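**Sunday league shirts, charity shops and one very long argument with my brother-in-law** 🧵

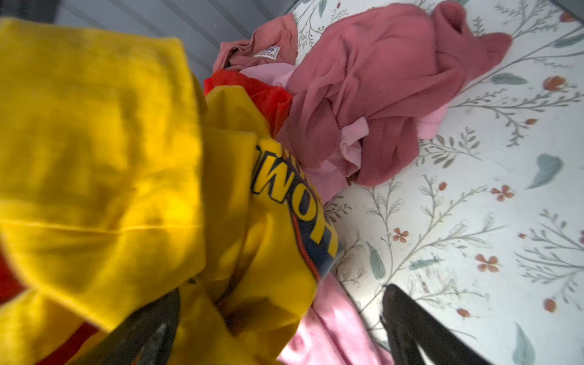
No. 35, page 9

Evening all. It's thread time again, and this one's on old amateur football shirts, the kind made for pub teams and works teams and never sold in a shop. Kettle's on, get comfy.

&nbsp;

I fell into this by accident. August, pouring down, I ducked into a charity shop in Gamton to stay dry and came out with a yellow goalkeeper top from a biscuit factory side. I don't even play in goal! I don't play at all, my knees packed in years ago. But it had the factory's name on the front in felt letters, and somebody had sewn every one of them on by hand, and the second one was crooked. I was gone from that moment.

&nbsp;

What I love is how little they match up with anything you can look up. Big club shirts, you type in the year and there's a website with the lot. A works team from an estate on the Gautier Road? Good luck. You've got a badge, a sponsor if you're lucky, and the memory of whoever's uncle played left back.

&nbsp;

So let's talk sponsors, because that's the best bit. The local shirt sponsor is a lost art form. Carpet warehouses. Skip hire. A chippy with the phone number on the back, no area code, because who was going to ring from further off than that?

&nbsp;

My favourite is Lutison Glazing. They sponsored at least three different teams in the same division, which meant that on some Sundays you had Lutison Glazing playing Lutison Glazing with a ref who (I'm told) also fitted windows for Lutison Glazing. Lovely stuff. I would have paid to watch that.

&nbsp;

Right, the argument. Killian (brother-in-law, Killian Hoarau, some of you have met him in the replies and survived) reckons yellow is the worst colour you can put an amateur side in. Shows the mud, goes grey in the wash, clashes with every pitch in autumn. He's been saying this at family dinners for years.

&nbsp;

I say yellow is the BEST colour for an amateur side. You can see your mate forty yards off in drizzle. You can find your kit in a heap on the changing room floor. And it looks cheerful, which matters when you're losing seven nil before the oranges come out.

&nbsp;

(He then says "nobody has had oranges at half time since 1985" and I say my daughter's team had them last month and he goes quiet and eats his potatoes.)

&nbsp;

On washing. I get asked this a lot so I'll put it all in one post. Inside out, cool wash, no softener, never the tumble dryer. If the print is already cracking, do it by hand in the sink with a bit of ordinary washing-up liquid. Dry it flat on a towel. Yellows with yellows the first time, old dye can be a right menace.

&nbsp;

Felt letters, different story. Don't soak them. Dab round them with a damp cloth and leave it there. I ruined a lovely Morkance Social Club top doing a full soak and the letters shrank up like crisps in an oven. I still have it. I can't look at it.

&nbsp;

And never iron straight on to a print, please. Tea towel on top, low heat, quick in and out. I know you know this. I knew it too, and I still have a shirt with the shape of an iron where the number 4 used to be.

&nbsp;

Now, Morkance. A few of you have been following the hunt so here's the update. Morkance Social Club ran a Sunday side in a tiny league that folded ages ago, and I've been trying to work out what their away kit looked like. Home was yellow with navy, that much is certain. Away could be anything.

&nbsp;

Dilek Uysal messaged me after the last thread. Her dad kept goal for them! She's got a team photo up in her hallway and very kindly took it off the wall to check the back of it. Names of all the players in biro, plus the score from a cup tie, plus a shopping list. Eggs, bleach, stamps.

&nbsp;

The photo's black and white though. Of course it is. So we know the away shirt was darker than the home one and had a plain round neck, and that's your lot. Her dad says maroon. Her uncle says green. They haven't agreed on anything since decimal money came in, apparently, so I'm not holding my breath.

&nbsp;

If you had family in the Morkance team, or drank in the club, or lost a raffle there, please shout. I'd take a scrap of fabric. I'd take a decent rumour.

&nbsp;

Someone asked what I pay. Not much! My rule is I won't spend more on a shirt than I would on a takeaway for two. The minute I go over that it stops being fun and I start worrying about moths. I've broken the rule once, for a referee's shirt with a pocket still holding the little pencil, and I'm not sorry.

&nbsp;

Where to look, then. Charity shops in small towns, midweek. Car boots, but go late, when people don't fancy packing it all up again. House clearance tables, the box underneath, always the box underneath. And ask at the clubs themselves. Half of them have a bin bag in a cupboard and would be glad of the space.

&nbsp;

Please ask nicely, mind, and offer something for the kit fund. One lad near Gamton went round a few clubs telling them old shirts were worthless and then put the lot online at silly prices. The clubs remember. They remember for ages, and they tell each other.

&nbsp;

Things I'm after, in case you've got a loft: anything Lutison Glazing in red, any works side from the Gautier Road, women's teams from any year at all (they're so hard to find, hardly any had their own kit, they got the men's cast-offs and took the sleeves up). I'll swap. I've got too many bobbly acrylic scarves and a perfectly good bucket hat.

&nbsp;

Also after: stories. Kit stories especially. Who washed it? At ours it went round by rota and you dreaded your turn, fourteen muddy shirts and a machine that walked across the kitchen on the spin. Mum used to sit on it.

&nbsp;

Last thread's post on sock tie-ups got 558 replies, which is more than my wedding photos did. You're an odd bunch and I'm very fond of you.

&nbsp;

Next one's going to be corner flags, or possibly terrible badges drawn by somebody's nephew. Killian wants badges. So probably corner flags.

&nbsp;

Replies are open. If you're Team Yellow say so loudly, he reads these on the bus.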